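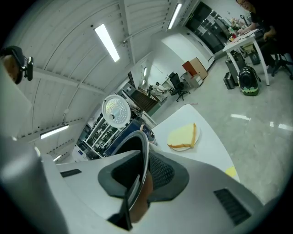
Photo: Quang Trình

Sliced bread

Sliced bread is bread that has been cut into portions of more or less even width, either at the bakery before it is wrapped or at home with a knife. The word slice refers both to the act of cutting and to the single flat piece that results. A slice is usually served on a plate, eaten plain, spread with butter or jam, toasted, or used as one half of a sandwich.

Parts of a slice

The soft inner part of a slice is called the crumb. Its color depends mainly on the flour: refined wheat flour gives a white crumb, while whole wheat and rye flours give a brown or gray one. The outer part is the crust, which turns golden to dark brown in the oven as the surface of the dough dries out and the sugars and proteins in it react to the heat. A slice taken from the middle of a loaf has crust only around its rim. The first and last pieces, known as heels or ends, have crust over one whole face.

Bread baked in a lidded pan has straight sides and a flat top and gives nearly square slices. Without the lid, the dough rises over the pan and the slices have a rounded top. Loaves baked directly on the oven floor give oval or half-round slices with a thicker crust.

Thickness

There is no single standard for the thickness of a slice. Thin slices are sold for sandwiches, medium slices for general use, and thick slices for toast. In Japan, packaged white bread is commonly labeled by the number of slices cut from a loaf of fixed length, so a lower number on the bag means a thicker slice. Thick slices stay soft in the middle when toasted – thin ones tend to become crisp all the way through.

Slicing

Bread is easiest to cut once it has cooled completely. The crumb of a warm loaf is still setting and is pressed down by the blade. A serrated knife, moved back and forth with little downward force, tears the crumb less than a smooth one. Slotted wooden or plastic guides help keep the cuts parallel.

Bakeries use machines with a set of upright blades held in a frame, and the whole loaf passes through at once. The spacing of the blades sets the thickness. Machines for small shops, such as the Skurden bench slicer, cut one loaf at a time and hold up to 50 blades. Plant bakeries slice and bag in a continuous line.

Serving

A single slice is normally put on a side plate or a small dinner plate. Round white plates are common in homes, cafeterias, and offices. In many European countries bread is placed straight on the tablecloth or in a shared basket, and no separate plate is given for it. Monique Roussel's handbook The Everyday Loaf treats the bread plate as a habit of formal dining that later passed into ordinary kitchens.

Storage

A cut face loses moisture quickly, and sliced bread dries out sooner than a whole loaf when left uncovered. At room temperature, in a closed bag or bread box, white bread usually keeps for 2 to 4 days. In the refrigerator it goes stale faster – the starch in the crumb firms up more quickly at low temperatures – although mold grows more slowly. Freezing suits sliced bread well, as single slices can be taken out and toasted without thawing.

Stale slices are used in bread pudding, French toast, stuffing, and bread crumbs.

See also: Crust, Heel (bread), Sandwich, Toast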